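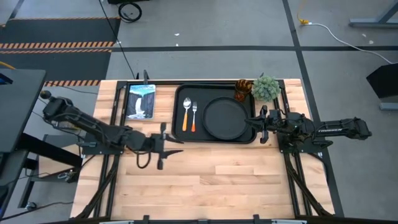
Supper on a tray (and why I quit setting the big table)

I grew up in a house where you set the table properly every night, so it took me an embarrassingly long time to admit that I love eating off a tray. One tray, one plate, a fork and a spoon, done! Akinyi Barasa gave me a hard time about it when she stayed over in August, and then she asked where she could get one like mine.

Mine is big, black and rectangular with a raised rim, and I wouldn't go back to a flat one. The rim is the whole point – peas stay put. I like the cutlery on the left and the round black plate on the right, all that black on pale butcher block. The orange handles keep it from looking gloomy. I almost bought a plain steel set for 18 dollars and I'm so glad I didn't.
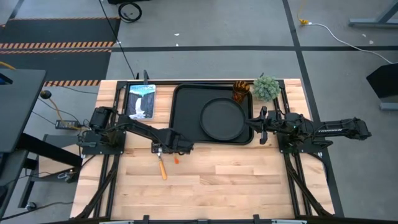
The other thing I care about way too much is what goes around the tray. A book, always. The one with the waterfall on the cover has been lying to the left for weeks now and I'm on chapter 4, so draw your own conclusions. Then the amber-brown glass at the back corner, with the little spiky green plant right next to it. Despina Toma says plants don't belong near food, but she also irons her dish towels, so we agree to disagree.

As for what I eat, it's mostly bowl food lately. I have a wide, shallow dark gray bowl that's really meant for serving, and I've been using it for everything. Broccoli goes in first, nearly always.
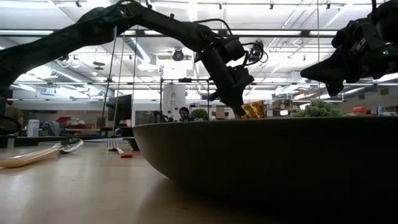

I roast mine hot with salt and too much garlic, then squeeze half a lemon over it while it's still in the pan. Two handfuls of whatever leaves are in the fridge, a scoop of rice, maybe an egg if I can be bothered. I do want a second tray for when people come over, and the one I have my eye on has handles, but it's narrower and I'm not sure a dinner plate would fit next to the forks. If you own one with handles, tell me if they get in the way!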